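Kaffee-Ecke, Teil 2: Die Maschine am Fenster

Seit April steht die Filtermaschine nicht mehr neben dem Herd.
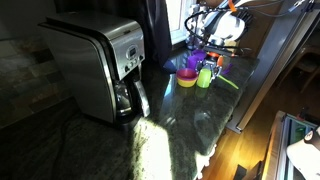

Die Kaffeemaschine auf dem Granit, rechts davon das bunte Plastikgeschirr.

Am alten Platz hat mich vor allem der Dampf vom Kochen gestört. Der Deckel war ständig klebrig, und an der Seite blieb jeder Fettspritzer hängen. Edelstahl verzeiht da wenig. Am Fenster ist das besser, dafür sieht man bei Sonne jeden Fingerabdruck. Ich wische einmal am Tag mit einem feuchten Tuch und trockne nach, das reicht.

Der grüne Granit war schon in der Wohnung, als wir eingezogen sind. Ausgesucht hätte ich ihn nicht. Inzwischen mag ich ihn, vor allem vormittags, wenn Licht darauf fällt und man die hellen Sprenkel sieht. Krümel und Kaffeemehl sieht man darauf leider kaum – man merkt sie erst mit der Hand.

Das Kabel ist noch nicht gelöst. Im Moment läuft es links an der Maschine über die Platte. Ich habe bei Tremine einen Kabelhalter zum Kleben bestellt, der hielt genau 11 Tage. Der nächste Versuch wird wohl ein Haken zum Schrauben.

Beim Kaffee sind wir bei der Hausmischung von Karpenko geblieben, mittel gemahlen. Die Kanne spüle ich von Hand, entkalkt wird mit Zitronensäure und immer nur kalt angesetzt.

Offen ist noch der Vorhang. Er ist sehr dunkel und reicht bis auf die Arbeitsplatte, da hätte ich lieber etwas Kürzeres. Stoff liegt schon bereit, ich muss nur noch die Nähmaschine aus dem Keller holen.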